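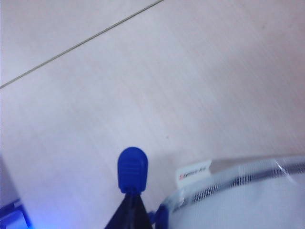

Ridley

Home Reviews Methods Hardware Archive Contact

I have spent most of September with the Jenero method, a way of training a single-arm robot to handle things that are soft, see-through or badly packed. It comes as code, a set of trained weights and a short paper. The group behind it calls the result Zeltach, after the benchmark they built alongside it. I ran both on our own arm, and this is a review of how they held up.

The idea is simple enough. Most grasping methods lean on depth, and depth goes wrong on clear plastic and fine mesh. The sensor reads the glare, or reads straight through the holes, and the planner puts the fingers in the wrong place. Jenero drops depth altogether for the last few centimetres and works from the wrist camera. It learns where the fingertip is in the picture, where the nearest edge of the object is, and how to bring the two together. Everything before that last stretch is left to whatever planner you already have.

The wrist view is therefore the whole of what the method gets at the end. A blue ridged fingertip against a pale surface is a good start, as the colour is easy to pick out. The white mesh in its clear wrapping is the difficult part. The wrapping throws bright streaks, the netting is nearly the same shade as what lies behind it, and the dark band along the rim shows only as a blur. If I had to choose one object to break a grasping method, it would be close to that one.

Setting up took an afternoon. The install notes are fair, though they assume you have a Lengyel mount for the camera. We don't, so I had to work out the offset by hand, and the notes give the angle in one unit and the config file wants it in another. I lost an hour to that. Once the offset was right, the fingertip check passed first time and has not drifted since.

The released weights were trained on 2000 demonstrations. You are told to add your own on top, and I added 37. That was one Tuesday's work, done by hand-guiding the arm, and I would not call it hard. The paper also has a smaller model trained on 1000 demonstrations. I tried that as well. It is quicker to fine-tune but it hesitates near shiny edges, drawing back and coming in again, and I stopped using it after a day. For plain boxes and tubs the two are hard to tell apart.

With the full model, rims are where it does best. It finds a curved edge, lines up across it and closes with very little fuss, even when the edge is white netting under plastic. Our old depth-based setup would usually aim for the brightest fold in the wrapping and come away with a pinch of film. Jenero still does this now and then, mainly when a fold runs alongside the rim, but far less often.

Labels are a weak point. A small white tag with a bit of red on it seems to pull the approach towards itself. The authors mention something like this in their appendix and put it down to the training objects, many of which were sold with tags on. I added 8 more demonstrations with tags in view and the pull got weaker without going away.

Strong light from the side is the other one. A lit blue part near the corner of the view can wash out and spill its colour on to the surface, and the fingertip tracker does not like having a second blue thing about. There is a mask setting for this — use it. It is off by default and is mentioned only once, in a comment in the code.

I have a complaint about how the results are reported. Zeltach scores a grasp as good if the object leaves the surface, however briefly. For wrapped goods that is generous, because film can slide while the object inside stays in the fingers, or the other way round. I would like a second score for holding on until the arm reaches the drop point. The logs contain what you need to work it out, but you have to write the script yourself.

Running cost is low. It shares a desktop graphics card with our planner and I have had no stalls. Retraining on our own additions runs overnight.

If you mostly pick rigid things in good light, keep what you have. If you deal with mesh, netting or anything in clear wrap, Jenero is worth the afternoon. Take the larger model, turn the mask on and check the camera angle twice. I am leaving it installed, and the next thing I want to try is a second camera angle for the approach, which the config file has a slot for but the paper does not discuss.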